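Saturday, June 20, 2020 -- Nerham workshop, table notes

Wiped the white table down first thing and got the food bits out of the Gumico box. I'm still fond of that round dish -- the raised rim is just right for the yellow pepper.

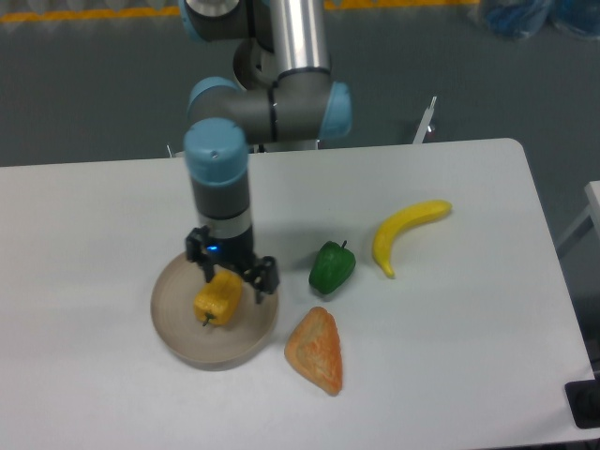
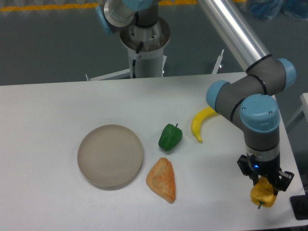
Yellow pepper in the round dish in the first one; dish empty in the second, with the green pepper, banana and the bready triangle out too.

I keep calling the triangle a turnover, but the list from Catterall only says "bread," so bread it is! Label it 15 before October, please (whoever has the marker). The dish is 205 mm across by my ruler, so it should fit the middle shelf. Need to ask Urnum if they do a second one in the same color.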